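4.2 Candidate selection under wide-angle distortion

The grasp planner of Drita receives one color image and the current opening of the fingers, and it must return a target object together with an approach direction. In the first version of the planner we used the distance in pixels between the center of the finger gap and the center of each object mask. This was simple to compute, but it gave wrong rankings near the image border, where the lens bends straight lines and a short distance on the table becomes a long arc. We therefore project every mask to a unit sphere before the ranking, using the calibration that Vostico stores at the start of each session.

The second change concerns the masks which belong to the gripper itself. The segmentation network of Zaki was trained without any view of the fingers, and it often proposed them as two separate objects with high confidence. We remove them with a fixed template that is indexed by the finger opening. The template is slightly larger than the real outline, so a small part of the table next to each finger is also lost. In our data this loss was acceptable, as objects seldom enter this region before the closing phase has begun.

Figure 3 shows a typical input at the beginning of the approach, with the fingers wide open. The mug and the bottle both stand close behind the gap, and their scores are expected to be similar.

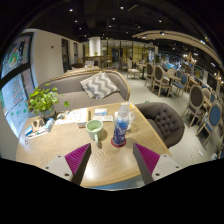 Dindton Workshop Papers, page 51

Figure 3. Input view before target selection. The mug handle points toward the near side of the table. The bright glare spot on the tabletop lies beside the left finger.

In such a case the angular distance alone does not decide well between the two candidates. We add a term for the free space on both sides of the object, measured along the closing direction of the fingers. For the bottle this term must consider the whitish container directly behind it, which is partly hidden and is sometimes merged with the bottle into one mask. For the mug, the handle is treated as a part of the object and not as an obstacle. When the difference between the two best scores stays below a threshold for 4 consecutive images, the planner does not select any target and asks for a new viewpoint.

Glare is handled before the masks are computed. Saturated regions that touch the table plane are marked as unknown, and no candidate may have its center inside them. The same rule is not applied to lamps in the ceiling, because everything above the table horizon is already discarded.

We evaluated the selection step on 3,332 images with labeled targets. The remaining errors are mostly of 2 types: merged masks of neighboring transparent objects, and flat printed sheets which receive a high free-space score although they cannot be grasped from above. The second type could be reduced by a minimum height, but our height estimate from a single image is still too noisy for this purpose.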